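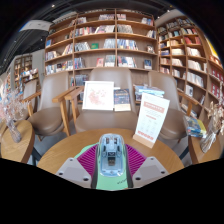

Alcombe hand-held gripper, bookstore seating area.

Alcombe by Colance
Hand-held gripper for recording manipulation demonstrations

Clear pale-blue housing, green base plate, ridged magenta pads, light-gray fingers. Sold singly or in sets of 4.

Claimed result: policies trained on 500 demonstrations outside the lab beat those trained on bench data alone. We stock the tool, and we'd read that claim with care. The comparison used 2 tasks, both picking up books, and the bench set had only 236 demonstrations. More data usually helps wherever it comes from. Our reviewer, Bernice Nartey, asked for a run with equal counts in January and hasn't seen one.

Good for: collecting data in shops and homes.
Unproven: transfer to a different arm.

Ask for the trial logs before ordering.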